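**Wernico 18 Refurbished Desktop Tower**
Last updated Apr 24, 2023

The Wernico 18 is a used office computer that has been cleaned, checked and given a second career. It spent its first career opening spreadsheets for people who didn't want to open them. We buy these towers when offices clear out, replace whatever needs replacing, and sell them at a price that leaves you enough money for a chair.

It won't impress a teenager. There's no window in the side and nothing inside glows. What you get is a plain black box with a good supply of ports, a power button where you'd expect one, and a case that opens with a screwdriver you already own.

### Who buys it

Mostly people who write, do their own books, run a front desk or need a machine for the back of the shop. Several have gone to choir directors, for reasons the choir directors keep to themselves. It plays video, handles a few dozen browser tabs, and will run the tax program that your accountant insists on. If you edit feature films, please look at the Bekton towers instead and bring a bigger wallet.

### What's in the price

- Tower with power cord
- Wired keyboard and mouse (new, beige was not available)
- Fresh install of the operating system, with no trial software
- Wiped drive, with the wipe certificate taped inside the door
- 18-month warranty on parts and labor
- One free visit to the counter to ask why the printer hates you

The monitor is sold separately. We stock the Zallerby desk monitor in two sizes, both of which tilt and neither of which swivels, whatever the box says.

### Getting inside

Lay the tower flat before you work on it. The side panel slides toward the back and lifts away, and everything you're likely to want is then facing you: memory, slots, graphics card, processor. Unplug the power cord first. We print that on the lid, on the quick start sheet and on the invoice, and Inmaculada Sotomayor at the bench still gets the phone calls.

Add-in cards go straight down into the slot with even pressure along the top edge. If a card won't seat, take it out and look at the bracket. The bracket is nearly always the culprit. Pushing harder is how a small repair becomes a Wernico 18 sold for parts. 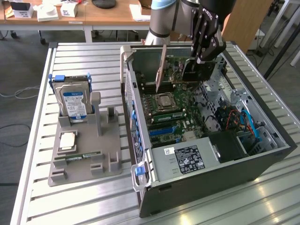

*Adeleke Office Supply | Refurbished Computers Department*

### Options

**More memory.** The standard amount is fine for email and paperwork. Doubling it is the single best thing you can do for the machine, and we'll say so even if you're trying to spend your money on something shinier.

**Second drive.** Useful if you keep photos, or if you keep everything. Fitted before shipping at no extra charge.

**Wireless card.** The tower comes wired only. Add the card at checkout and we'll install it, or buy it loose and have a nice quiet evening with the instructions.

**Extra display output.** Runs 2 monitors, or 3 if your desk is strong and your attention span is doubtful. Tell us which cables your monitors take. "The normal kind" has been tried.

### Condition grades

Grade A has marks you'd need to hunt for. Grade B has scuffs, usually along the bottom where somebody's shoe lived for years. Grade C has been in a school. All of them get the same checks and the same warranty, and once the tower is under a desk the grades become a private matter between you and the vacuum cleaner.

We peel off asset tags where the glue allows. Where it doesn't, your computer may arrive bearing the number 103 and a faint sense of belonging to Accounts Payable.

### Ordering and returns

Orders placed before noon on a weekday leave the same day. Larger orders go by pallet and need someone at the door who can sign for them, and ideally lift. Schools and offices can pay by purchase order; ask at the counter for the form, then ask again for the current form.

Returns are accepted with the keyboard and mouse included. If you've opened the case and changed something, put the original parts back or send them along in a bag. We don't mind that you tried. We do mind screws rolling around loose in there.

The next batch of Grade A towers is due in May. Grades B and C are in stock now, on the shelf behind the label printers.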